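Football | Club news | 2020-09-26

Ornach waiting on goalkeeper as Wivov trip looms

Ornach will make a late decision on their first-choice goalkeeper before the trip to Wivov after he sat out most of training this week with a sore hip.

The 30-year-old was hurt in the second half of the draw with Binero and played on to the end. He did some light handling work yesterday but took no part in the full session. His deputy, who has not started a league match since March, has been told to be ready.

Ornach have let in four goals in three games and the back line has changed each time. The club said the left-back is fit again and will travel, while the captain is one booking away from a ban.

Wivov are unbeaten at home this season, though both of their wins there came by a single goal. They are expected to keep the same front three that started against Abdel Rahman last time out.
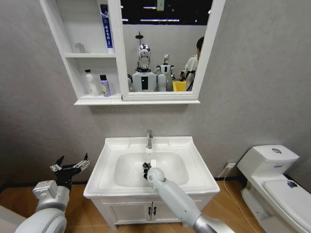 Ticket and travel news

Ornach have been given 70 places in the small stand behind the dugouts, all of which have gone to season ticket holders. No tickets will be sold at the gate. The supporters' coach leaves from the club car park at 10.30 and those travelling are asked to bring a face covering.

The last meeting between the sides at Wivov drew a crowd of 1,410. Ornach lost that one 2-0 and had a man sent off just before half-time.

After this weekend Ornach have a free midweek, then play Abdel Rahman at home. Details of how that match can be watched will be put on the club website.

Tagged under: Ornach, Wivov, Team news, Away days

Comments (4)

northbank_lad
Play the deputy. No point risking a bad hip for one match when we've got a week off after.

Pat W
He was fine in pre-season, the second choice. Kicking is a bit short but he comes for crosses.

greyhound70
Anyone know if the coach is full? Rang the office twice and no answer.

Pat W
Was two seats left last night greyhound, try the email.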